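Operations > Equipment Planning > Inspection Checklists

Print this page | E-mail this page

Two-Arm Table Cell, Pre-Purchase Safety Checklist
Site: Grovcombe packing trial room
Date: May 14, 2026
Inspected by: Daryna Pasichnyk. Second sign-off: Murray Wihongi

Purpose: decide what has to be fixed or bought before we put the second cell in the September budget. Comments are short, did this between shifts. Ratings are OK, FIX, BUY or HOLD.

1. Frame and mounting

1.1 Arm base bolts, torque marks present. OK both arms.
1.2 Frame corner brackets. OK. Zuvis quote for cell two lists frame without brackets, check before signing.
1.3 Table rock test, both arms moving. FIX. Slight rock at slow speed. Leveling feet are cheap, put them on the order.
1.4 Front edge bracket, sharp corners. BUY edge caps. Hip height, somebody will catch a sleeve or worse.

2. Work surface

2.1 Mat flat, no trip or snag for gripper. FIX. Wrinkled. Doesn't stop a pick but the height check gets fussy with small fruit. Want a bonded mat on cell two. Kravets price for bonded mat is 60 each, that is nothing, get two.
2.2 Tray seated and repeatable. FIX. Tray just sits on the mat, no locators. If it gets nudged the program doesn't know. Ask for corner stops.
2.3 Tray washable. OK. Low walls, easy wipe. Keep the same type for cell two so we stock one spare size.
2.4 Mixed produce only, no glass or jars. OK. Keep it that way til guarding is in.

Most of section 2 came out of the fruit run, loose pieces on the mat going over to the tray one at a time. Gentle grip setting, low speed, left arm doing the work and the right arm parked back.

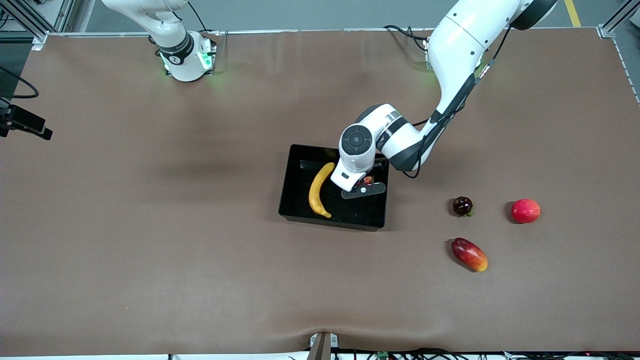 The question for purchasing is whether cell two needs both arms from day one. Salamatu wants both. My view, buy the frame sized for two and fit one, add the other when the bagging job is real. Parked arm still has to be inspected, insured and powered, so it costs us either way.

3. Arms and grippers

3.1 E-stop reachable from front and both ends. FIX. Front only. BUY two more buttons, wired not wireless.
3.2 Status lights visible from operator position. OK.
3.3 Speed limit locked with password. OK. Password was on a sticky note, removed.
3.4 Finger plates, edges and wear. OK for hard fruit. HOLD for soft fruit til we've got softer pads to try. Doduvar pad set is 700, the longer-life set is 800. Take the 800, we will wear out the first kind before winter.
3.5 Both arms cannot meet over the tray. HOLD. Software zone is set, havent seen it tested with both arms live. Vendor to demo.

4. Cables and power

4.1 Arm cables clear of joints through full travel. FIX. Outside run loops toward the wrist. Needs clips and a spare cable on the shelf.
4.2 Cables along front edge covered. FIX. Bundle and small boards need a proper enclosure. Crumbs, juice, elbows. BUY.
4.3 Camera mount cable strain relief. FIX. Same clips.
4.4 Lockout point labeled. OK.

5. Floor and people

5.1 Floor marking. FIX. Extend all the way round the cell. Tape is in stores.
5.2 Guarding. BUY. Biggest line on the list. Light curtain front, panels on the sides. Get two quotes, not one.
5.3 Training records. FIX. Arsen's is current, mine lapsed. Book both of us plus Ustyna.

Total items not OK before cell two: see purchasing sheet, line 17 onward. Do not release the deposit until 3.1, 3.5 and 5.2 are closed.

Reader comments

Arsen Zinchenko: Clips for 4.1 are in the blue drawer, I can do them tomorrow. Don't buy clips.

Salamatu Agbenyega: Still want both arms. Adding one later means a second install visit and a second risk assessment, and neither is in your numbers. Can we get it priced both ways?

Murray Wihongi: Signed except 3.5. Want to be in the room for the demo. Also who is paying for the leveling feet, maintenence or project?

Ustyna Moroz: Project. Put it under the frame line.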